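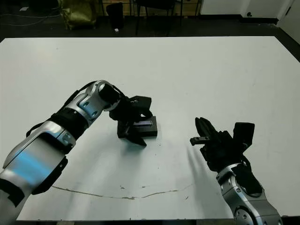 The two-armed cell at Vurus, with the left gripper down at a small black box.

I had been told to come early if I wanted to see the robots getting their morning check, so I turned up at Vurus with a coffee and a notebook and was promptly asked to put the coffee somewhere else. Fair enough! The cell is a plain white table with an arm at each of its two near corners, and the people who look after it are fussier about that table than I am about my kitchen.

The checking starts with hands, not software. One of the technicians goes round every joint with the power off, feeling for anything that wobbles, and then runs a small hex key over the bolts on the grippers. The fingertips get the most attention. They take all the knocks, and if one of them shifts by the thickness of a postcard the arm will still go exactly where it's told, only the finger won't be there when it arrives. I was allowed to try the hex key myself and was told (kindly) that I was about to strip the thread.

Then comes the bit I'd really come for. Each arm is driven to a known spot on the table and the operator looks at how far off it is. On a good morning that's the end of it. On a bad one, somebody works through a routine the team calls Bukska, after the firm that first wrote it for them, and it can take up to 40 minutes. You move one arm, write down where it thinks it is, move the other, write that down as well, and then bring the two together slowly over the middle and hope they agree. I found it oddly gripping, no pun intended, and stayed for the whole thing with my chin practically on my notebook.

Vurus has 19 of these cells and they all have their moods. Cell two drifts when the heating comes on. Another one had a motor swapped in October and has behaved beautifully ever since, so naturally everyone is suspicious of it. The histories are kept in a fat ring binder known as the Hanrahan, which was the name on the spine when they bought it second-hand, and it gets more use than the tidy database on the office computer. I leafed through a good chunk of it. "Left wrist grumbling, greased, still grumbling" was my favourite entry, closely followed by one that just said "better".

Cables are the other big subject. Ask anybody on the floor what breaks most and you'll hear about cables before you've finished the question. A wrist turns back and forth all day long and whatever runs along it has to bend every single time, so there has to be enough slack to turn freely and never so much that it snags on something. Look at the right arm and you'll see the black cable making its loop up to the gripper. The loop is checked with the wrist turned fully one way and then fully the other, and the technician I was shadowing watches it with her head tilted, like someone listening for a tap dripping upstairs.

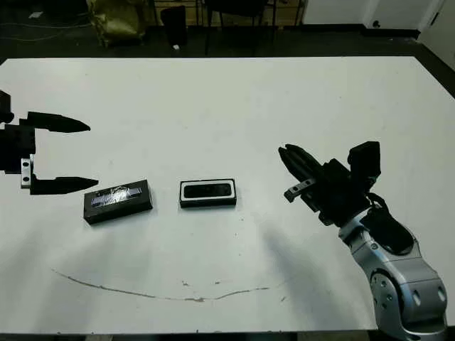

Practice runs come last, and they're deliberately dull. The team uses a set of test routines called Postitz, in which the arms have to approach something small, close on it, lift it, set it down and back away again, over and over. A cell needs 100 clean goes before it's signed off. Flat things are harder than you'd think, and those two black boxes side by side are a nice little problem, what with the shiny strip on the left one and so little height for a finger to get hold of. Glare can upset a camera, so the lamps get a nudge if the numbers start looking odd, and then you begin the count again from nothing. There was some sighing at that point.

I asked whether the marks on the table top mattered and got a proper lecture. Specks are wiped off, scuffs are put up with, and any long line across the surface gets a fingernail run along it to find out if there's an edge that could catch a fingertip. A new top means measuring everything in again from scratch, and you can imagine how popular that is.

By lunchtime I'd been let loose on the jog controls, at the slowest speed they go, and managed to bring the right arm to within a hand's width of where I'd meant it to be. My entry went in the Hanrahan along with all the others. It says "visitor, no damage".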